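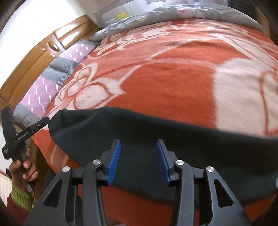 Figure 1. Hand-held gripper over dark fabric on a patterned blanket.

Suver Hand-Held Gripper: Care and Setup
Handout 2, revised Mar 14, 2026
Prepared by Sang Trình and Khang Đào

Read this before the lab session at Brollton. You will work in pairs and each pair signs for one tool.

1. Linkage
Each finger is carried by an outer arm and an inner bar. The silver pivots are the points to check. Close the fingers slowly and let them open again. The movement should be even on both sides. If one finger lags, clean around its pivots with a dry brush before you touch a screw. Do not oil them – oil ends up on the cloth and then on the pads.

Tighten a loose pivot a quarter turn at a time and test after each turn. Too tight is worse than loose, as the finger will stop short and the opening reading will be wrong.

2. Pads
The blue pads are ribbed, and lint packs into the ribs. Knit garments are the worst for this. Brush along the ribs, then wipe with a damp cloth and leave the tool open until the pads are dry. Replace pads as a pair. 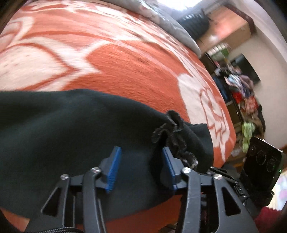
With soft goods the pads need to meet squarely on a fold. Lower the tool over a gathered part of the garment, close on the fold, and lift a short way. If the cloth slides out from one side only, look at pad alignment first and pivot play second.

3. Cable and module
Check that the cable has slack through the full swing of your wrist. Wipe the lenses with the lens cloth only, never the pad cloth. Tài Hà keeps spares of both.

4. Opening check
Run the Sirkola check script with the fingers fully open, then fully closed. The closed value should be within 2 counts of zero. The open value is 128 on a tool that has been set up correctly. Write both values in the log, including bad ones.

Tools that fail twice go to Khải Hầu with a note saying which side is at fault. Pads from the old Barrera kit do not fit this version.

Reading for next time: section 2 of the service notes, on replacing a worn pivot.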